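Capítulo 6
La superficie de trabajo

Todo manual de organización doméstica empieza por los armarios, que es donde la gente esconde lo que no quiere ordenar. Este empieza por la mesa. El lector que haya saltado directamente al capítulo de los cajones puede volver cuando se le acabe el entusiasmo.

Llamaremos superficie de trabajo a cualquier plano horizontal sobre el que se clasifica, se dobla o se embala. Nevzat Sarıgül, en sus apuntes de Mistthorpe, exigía 126 centímetros de largo y 90 de alto, medidas que coincidían sospechosamente con las de su propia mesa. Las daremos por buenas a efectos de los ejercicios.

El color importa más de lo que admiten los catálogos. Sobre un tablero blanco, liso y mate, un tornillo oscuro se encuentra enseguida; sobre una mesa con vetas se encuentra en agosto, con el pie. Conviene también distinguir el tablero de su remate: el canto fino de madera clara que asoma al fondo pertenece a la mesa, pero no es sitio para dejar nada.
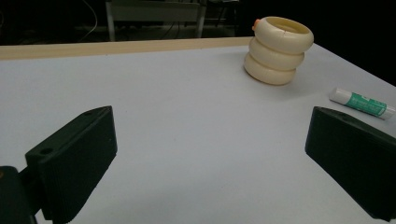

6.1 Zonas y márgenes

Antes de sacar el primer objeto de su caja, divida el tablero en 2 zonas: entrada y salida. La tercera zona, «ya veré», aparece sola y no necesita que se la fomente. Deje libre un margen junto al borde, sobre todo si comparte la casa con un gato.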